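Wrist cam numbers, finally

February 12, 2021

Quick one, I'm supposed to be packing. The Stillari runs are done. 50 trials each way, same desk, same start pose, same grasp checker. Policy with the fixed overhead camera only: 31 good grasps. No wait, that was the old checkpoint. New one is 50 percent. With the wrist camera added, 67. So, good. Better than I had any right to expect from 2 evenings of training.

Florante Policarpio asked (fair question) if the gain is just more pixels. Don't think so. We fed the overhead stream in twice as a control and got nothing. Flat line. He still wants it rerun with 3 seeds and he's right, ugh.

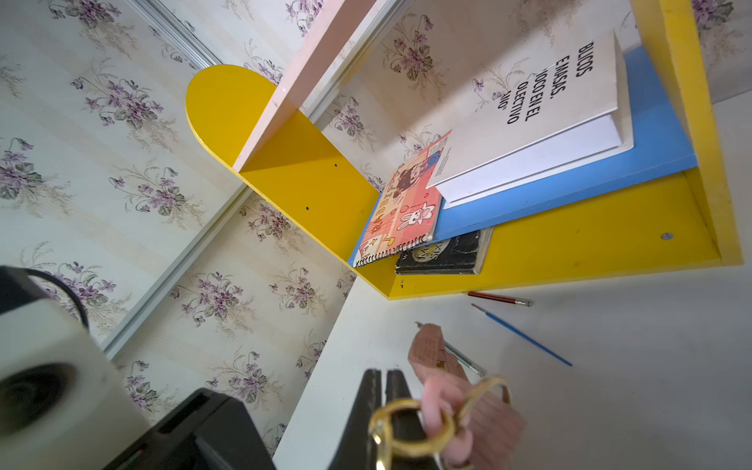
Tilt is the thing I keep going back and forth on. Tolel, our loader, can rotate every wrist image back to level before training, and I had that switched on for weeks becuase it looked tidier. Turned it off and the grasps got better. My guess is the policy wants the gripper to stay put and the world to swing around it. The fingers come up from the bottom with the wooden block between them, while the desk and shelves run off on a diagonal. Level all that out and now the fingers move instead. Also the gold ring is big and kind of blurry that close, so anything leaning on sharp edges is going to have a bad time with it.

Not tested: other rooms, other light. Flowered wallpaper might be doing more work than I'd like. Will mask the background and see.

Code cleanup in April probly. Config is in the Numus folder, the one ending in _tan, ignore the rest.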